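室内音環境相談室 ラストデール（公式アカウント）
連続投稿「賃貸住宅の寝室における生活音について」

**1/17**
8月の相談受付期間中、当相談室には集合住宅の寝室における音の問題について多くのお問い合わせをいただきました。個別の回答に加え、共通する事項を本連続投稿にて整理し、ご案内いたします。なお、建物の構造上の瑕疵や契約上の紛争に関する法的判断は、本投稿の対象外といたします。

**2/17**
最初に用語を確認いたします。住宅の音は、空気を伝わる音と、床や壁などの躯体を伝わる音に大別されます。話し声やテレビの音は前者、足音や物の落下音は後者が主となります。両者では有効な対策が異なるため、まずどちらに該当するかをご確認ください。

**3/17**
判別の目安として、窓と扉を閉めた際に音が明らかに小さくなる場合は、空気伝搬音の割合が大きいと考えられます。開閉にかかわらず変化が乏しい場合は、躯体を伝わる音が疑われます。判別が難しい場合は「不明」とご記入のうえ、ご相談いただいて差し支えありません。

**4/17**
ご相談の際は、音の記録をお持ちください。記録する項目は、時刻、継続時間、音の種類、聞こえた部屋、窓の開閉状態です。音量の数値は必須ではありません。携帯端末の測定アプリは機種による差が大きく、当相談室では参考値として取り扱います。

**5/17**
記録用紙は窓口で配布しているほか、任意の用紙でも受け付けます。相手方の氏名や部屋番号は記入しないでください。特定の住戸を音源と断定した記録は、後の話し合いを難しくすることがあります。上階の音と思われたものが、斜め下の住戸や設備配管に由来していた事例も報告されています。

## 寝室の壁と床

**6/17**
寝室の床が板張りの場合、椅子の移動音や小物の落下音が階下に届きやすくなります。敷物は通路となる部分を優先し、ベッドの足元から扉まで連続して敷くことをお勧めします。毛足の長さより、下地に重ねる緩衝材の厚みと密度が結果に影響します。
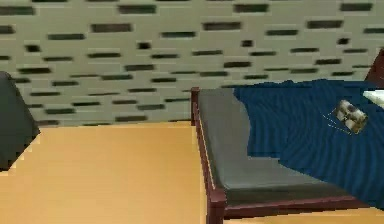
## 家具の配置に関するご案内

**7/17**
隣戸に接する壁（界壁）がどの面にあたるかは、間取図で確認できます。就寝時の頭部は、可能であれば界壁から離してください。ベッドの頭板を壁に密着させている場合、寝返りの振動が壁に伝わるほか、隣戸側の音も聞き取りやすくなります。手のひらが入る程度の隙間を設けてください。

**8/17**
本棚や洋服だんすを界壁側に置く方法は広く知られておりますが、効果は限定的です。中身の詰まった本棚であっても、壁面の一部を覆うのみでは音が周囲から回り込みます。家具による対策は補助的なものとお考えください。転倒防止の措置は、音の対策に優先します。

**9/17**
市販の吸音パネルについてのご質問が増えております。吸音材は室内の響きを抑えるための材料であり、隣戸からの音を遮る働きは大きくありません。購入前に、目的が吸音であるのか遮音であるのかを製品資料でご確認ください。賃貸住宅では、粘着材による壁紙の剥離にもご注意願います。

**10/17**
扉まわりの隙間は見落とされやすい箇所です。廊下や居間からの話し声が気になる場合は、扉の下端と枠の隙間をご確認ください。隙間用の部材を取り付ける際は、換気経路を塞がないことが条件となります。24時間換気を採用している住戸では、扉下の隙間が空気の通り道として設計されていることがあります。

**11/17**
壁と床の取り合い部分も同様です。巾木の裏に隙間があると、細い音漏れの経路となる場合があります。ただし、賃貸住宅において充填材を施工する際は、必ず管理会社の書面による承諾を得てください。原状回復の対象となるかどうかは契約により異なります。 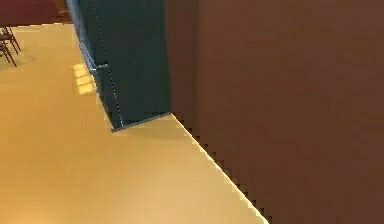 **12/17**
ベレニセ・ハラミージョさんからは、管理会社に承諾を求めたところ返答がないまま夏を越してしまった、催促をすると関係が悪くなるのではないかと心配である、とのお声が寄せられました。同じ趣旨のご相談は他にもいただいております。

**13/17**
返答がない場合は、最初の依頼の写しを添え、希望する回答時期を明記した文書を改めてお送りください。依頼内容は「隙間の調査」と「充填の承諾」に分けて記載すると、先方も担当部署を定めやすくなります。電話で連絡された場合も、通話後に要旨を文書で送付し、控えを保管してください。

**14/17**
隣戸への申し入れは、原則として管理会社を通じて行ってください。直接お話しになる場合は、深夜や早朝を避け、音の種類と時間帯のみを伝えるようお願いいたします。壁や天井を叩いて知らせる行為は、無関係な住戸にも響きます。当相談室ではお勧めしておりません。

**15/17**
ご自身の生活音についてのご相談も承っております。洗濯機の脱水、扉の開閉、早朝の目覚まし時計などが主な内容です。目覚まし時計を床や界壁際の棚に直接置いている場合は、布を敷くか、置き場所を変更してください。振動式の端末も、硬い台の上では想像以上に響きます。

**16/17**
対面相談の定員は55組、相談時間は1組につき1回、相談員2名で対応いたします。当日は間取図の写しと音の記録をご持参ください。資料の複写を希望される場合は、実費として1000円を申し受けます。相談自体は無料です。担当はソレダッド・アレジャノおよびベネジート・リンスが務めます。

**17/17**
本連続投稿へのご質問は、返信欄ではなく専用の受付フォームからお寄せください。返信欄に住所や建物名を書き込まないようお願いいたします。騒音による不眠や体調の不良が続いている方は、住環境の対策と並行して、医療機関へのご相談をご検討ください。

室内音環境相談室 ラストデール
文責：ザワディ・ムワイポポ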